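Datasets > Text > Nomley

Nomley: official government posts, kept after the officials think better of them

Sep 8, 2026, by Ineke Cuypers

Nomley is a collection of 3,158 posts put out by government accounts and later deleted, edited or quietly swapped for something with a flag on it. A foreign ministry insults a neighbor over breakfast, the post is gone by lunch, and by dinner a spokesman has never heard of it. We keep the breakfast version.

## What's in it

Each record has the original text, an English translation, the time we first saw it, the time we stopped seeing it, and the replacement if there was one. Ministries, embassies, state news desks and ruling-party accounts all count. Personal accounts of officials don't, however hard the official is pretending to be a country.

The posts come from 79 accounts. Twelve of those are embassies, and the embassies are the rude ones. Ambassadors get bored.
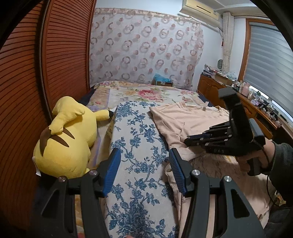 Fields worth knowing before you load anything:

- `first_seen` and `last_seen` are in UTC. `last_seen` is our last successful check, so the true deletion time falls somewhere after it.
- `tone` is one of `boast`, `threat`, `mockery`, `condolence`, `other`. Condolences get deleted more often than you'd hope, mostly for naming the wrong country.
- `fate` is `deleted`, `edited` or `replaced`. An account that was suspended gets its own file, `accounts_gone.csv`.
- `translator` holds initials. Blame accordingly.

## How it was labeled

Ecaterina Pană and Emilian Bratu labeled tone separately and then argued. Where they still disagreed, Shih-chieh Choi cast the deciding vote, and the losing label is kept in `tone_alt`. The worst fights were over mockery and threat. A cartoon of a bomber with a smiley face can be either, depending on whether you live under it.

Translations aim for the temper of the original. If a ministry was clumsy in its own language, it's clumsy in ours. Ynyr Howells checked a sample of 800 and sent back a long file of complaints, now in `docs/howells_notes.md`. Most of them have been fixed. The ones about commas have not.

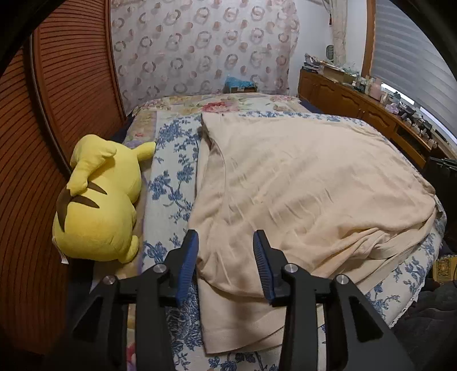 ## Known problems

Coverage is lopsided. We watch accounts in languages we can read, so a government that wants to stay out of Nomley has only to be rude in a language none of us learned. Don't use this to rank countries by bad manners. People have, and then they write to us.

Our older collector, Stasitz, missed anything deleted within minutes, so the early records lean toward posts that somebody left up overnight. The newer one, Dultel, checks more often and also falls over more often. Gaps are listed in `outages.csv`.

Images attached to posts aren't included, only a short text summary of each. Some `replaced` records may be ordinary typo fixes.

## Using it

Research, teaching and reporting are fine with credit. Please don't feed it to a bot that writes new ones. The supply is holding up.

Corrections go in the issue tracker with a record ID and a source. The next release is planned for October, press offices permitting.

Contact: the Nomley issue tracker | © 2026 Nomley maintainers | Back to top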